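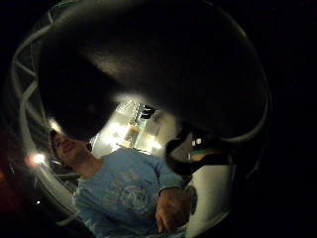 **Lighting and reach in a shared study room**
Group 5, Clinness hall. Nabila Sembiring, Fitriani Lau, Idris Ellis, Arif Latuheru (write up: Nabila, last minute sorry)

## What we wanted to know

Whether the lighting in the shared room at Clinness makes it harder to find and reach things in the evening. Came out of Fitriani complaining that the room looks bright when you walk in but you can't see what your hands are doing. Zahira Manurung (our supervisor) said fine but keep it small.

## Set-up

- evening only, curtains shut, main light off
- one lamp near the shelves, nothing else switched on by us
- 6 people, all students from Falunthorpe
- each one had to stand with the lamp behind them and pick up a pen, a key and a folded note from the low table
- then the same again facing the lamp
- light meter from the physics store, read at table height

We wanted 400 lux on the table for the comparison run. Took ages to get it, the desk lamp kept slipping down its arm. Idris fixed it with tape in the end.

## What happened

Lamp behind: slower for everyone except Arif, who had set the table out himself so his doesn't really count. We left him in the table of times but took him out of the average. Main complaint was own shadow on the table. Second complaint, the glare when you look up again, you need a moment before you can see the small things.

Key was the worst. Dark key, dark table, should of thought of that. The note was easy in both, white paper shows up in nearly anything.

Facing the lamp: quicker, but more people said it was uncomfortable. Two squinted all the way through and one asked to stop early (we stopped).

Faces were hard to read against the bright side of the room. Didn't plan to look at this but Fitriani wrote it down during the runs and it's probably the most useful thing we got, as people do use that room for group work.

## Problems

- order was the same for everybody, lamp behind first. So some of the improvment could just be practice
- meter readings for run 6 missing, Idris had the sheet and it got left on the bus
- corridor light leaks in under the door, forgot to block it until half way

## If we did it again

Swap the order for half the group. Lighter tablecloth. Try the Garnitz lamp as well, it has a wider shade and might spread the light better, but it was already booked out.

Times are in the Ngui folder, second tab. Graphs still to be added, Arif has them.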